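Objet : Re: [maison-partagee] Crochets de l'entrée

Bonjour à tous,

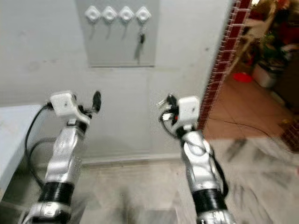

J'ai retenu le modèle blanc en losange, en rang horizontal. Un crochet par foyer, celui de droite pour les clés de la cave — merci de les y remettre le soir.

Glória

Le Jul 13, 2018, Florêncio Falcão a écrit :
> Les clés traînent encore sur le meuble. Est-ce qu'on pose des crochets au mur ? Chez Lerness, il y en a par 4.
> Florêncio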